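Skurnutari programme: interim progress report to Plakar
Work package 2, recording practice for manipulation demonstrations

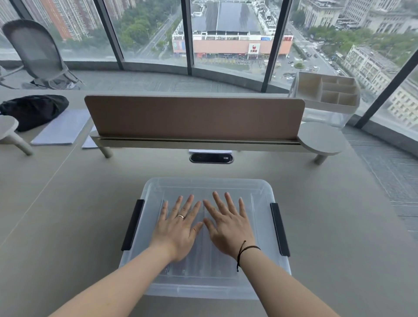 1. Status

Work package 2 is on schedule. The recording practice note (draft 3) went to both partner sites, Abera and Skiradel, in March. Comments are in and all but two have been closed. The open ones concern jewellery and backgrounds, see section 3.

Since the last report 293 demonstrations have been recorded under draft 3. Of these, 184 have passed review and 11 have been rejected outright. The remainder are waiting for a second reviewer.

2. Rules now in force

Start and end posture. Every demonstration begins and ends with both hands at rest, palms down, fingers spread, on the object or on the desk next to it. Segmentation software at Abera uses the rest posture to find the cut points. Draft 2 allowed any still posture and the cut points drifted.

Containers. Lidded boxes with latches are to start with the lid closed and both latches fastened unless the task sheet states otherwise. Transparent boxes are permitted. They remain difficult for the depth estimate, and the task sheet must carry the code T so that results can be reported separately.

Desk area. Items not used in the task are moved behind the divider or off the desk. Bags and loose papers behind the divider are tolerated.

Naming. One folder per task, one file per attempt. Failed attempts are kept and marked, never overwritten.

3. Open points

Rings and bracelets. Skiradel asks for bare wrists and fingers in all recordings. Abera objects that a policy trained only on such hands will be weaker in ordinary offices. Our proposal is to allow both and to log the items worn — left and right hand separately — in the session sheet.

Windows. Glazed rooms give strong changes in exposure and may show streets, signs or people outside. The draft requires a privacy check before release but does not say who signs it off. We propose the receiving site.

4. Next period

Draft 4 will be issued in June with the two points above settled. The target for the package stays at 600 accepted demonstrations. Reviewer time is the main risk: if the second review is not finished by the end of May, we will ask Plakar to move one reviewer from work package 3. No change to the budget is requested.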